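Ticket 7: delegate registration, peacebuilding dialogue, Stallen
Opened 6 Nov 2023. Priority: high

Form rejects anyone picking "observer mission". Error 26, then blank page. Member state delegates get through fine. Tried two browsers, same thing. Need it working before invites go out to the other 100.
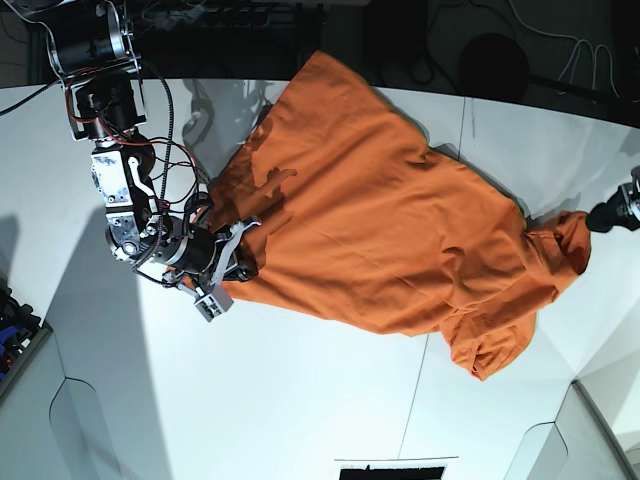
Jolanta Piątek: Same in our office. Two of our observers got the confirmation email anyway, but no badge number in it. Do they register again or wait?

Wait please, don't resubmit, it makes duplicates. Checked the list, the Donda office has three of those allready. Removed by hand.
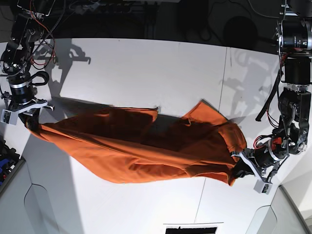 Category list was copied over from the January session. "Observer mission" is still tied to the old badge type, which was deleted. Relinked it. Test entry from Qaisi went through, badge number ok.

French version of the form still failing. Seperate list, same fault. Relinked that too, retested, fine. 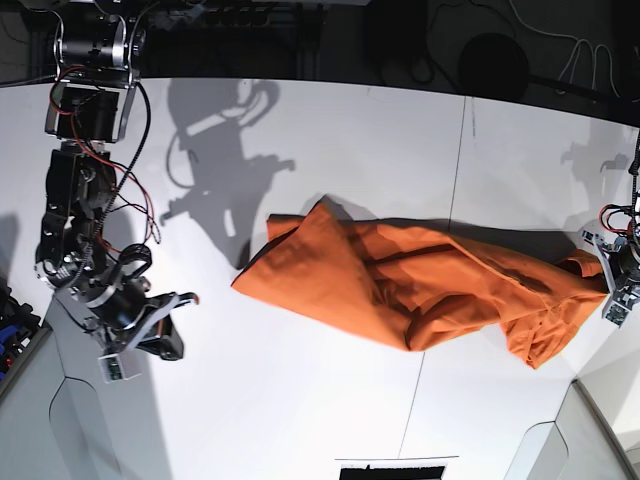 Also room cap was set to 200 for the opening statements, should be lower for the closed meeting. Asked Orko for the right figure, no answer yet. Leaving ticket open til then.
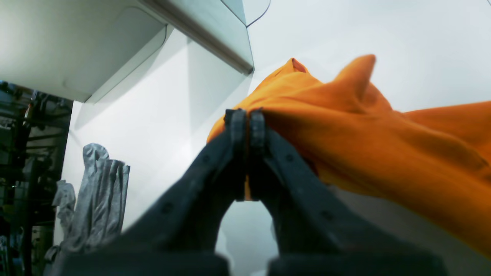 Gripper, fingertips together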